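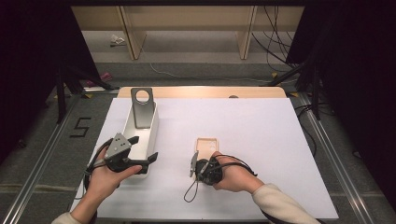

## Can it do the dishes yet?

I put that to Eero Ojala of Grokham before I'd even sat down, and he laughed at me. "Some dishes," he said. "Ask me again in April!"

His team is after small chores, the picking up and putting back that eats your evening (mine, anyway). They've got 26 on the list. 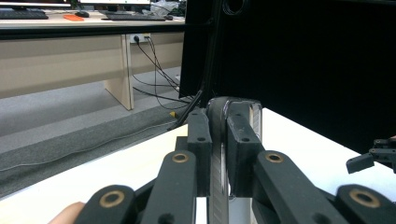
"Folding is hard, and anything that bends is hard," he told me. Last month the software got 149 tries out of 209 at one tidying job — better than my kids, I said.
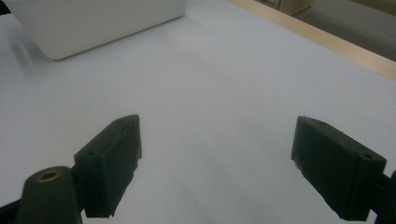

So would he let one loose in his own kitchen? "For wiping the counter, sure. With my grandmother's cups? No way." Then he went off to find us coffee, and made it himself.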